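Werkstatt aufräumen: ein offenes Regal neu einräumen

In einer gemeinsam genutzten Werkstatt läuft ein offenes Regal schnell voll. Mit der folgenden Reihenfolge braucht man zu zweit einen Vormittag.

Was man braucht
Leere Kartons in zwei Größen
Kreppband und einen dicken Filzstift
Handfeger, Eimer, Lappen
Einen freien Tisch zum Sortieren

Schritt 1: Ausräumen
Das Regal von oben nach unten leeren. Alles kommt zuerst auf den Tisch, schwere Kisten gleich auf den Boden. Noch nichts wegwerfen und nichts zurückstellen, auch wenn der Platz schon feststeht.

Schritt 2: Wischen und prüfen
Die Böden feucht abwischen und trocknen lassen. Dabei die Schrauben nachziehen. Steht das Regal schief, unter den Fuß ein Stück Hartfaserplatte legen. Hohe Regale an der Wand befestigen.

Schritt 3: Sortieren
Drei Haufen reichen: wöchentlich gebraucht, selten gebraucht, unklar. Beim dritten Haufen hat sich in Brodach eine Frist bewährt. Die Sachen kommen in einen Karton mit der Aufschrift »April«, und was bis Monatsende keiner abgeholt hat, wird abgegeben. Loïc Gautier führt dazu eine Liste am Schwarzen Brett.

Schritt 4: Einräumen
Schweres nach unten, Leichtes nach oben, Tägliches zwischen Hüfte und Augen. Zwischen den Böden sind 40 cm Abstand für die meisten Kisten passend. Kleinteile bis 9 cm Länge gehören in geschlossene Schachteln, sonst fallen sie hinten heraus. Jede Kiste vorne beschriften, nicht auf dem Deckel.

Schritt 5: Der Boden
Kartons vor dem Regal sind meist der Anfang der nächsten Unordnung. Kabel aufwickeln, mit Klettband sichern und an einen Haken hängen. Treppen und Stufen bleiben ganz frei.

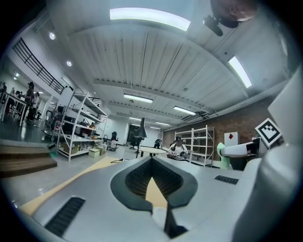
Wie oft muss man das Regal neu sortieren?
Zweimal im Jahr genügt, wenn der Karton mit den unklaren Sachen jeden Monat geleert wird. In größeren Werkstätten mit vielen Nutzern ist einmal im Quartal besser.

Zum Schluss ein Foto vom fertigen Regal machen, ausdrucken und seitlich ankleben. Wer etwas zurückstellt, sieht dort den richtigen Platz.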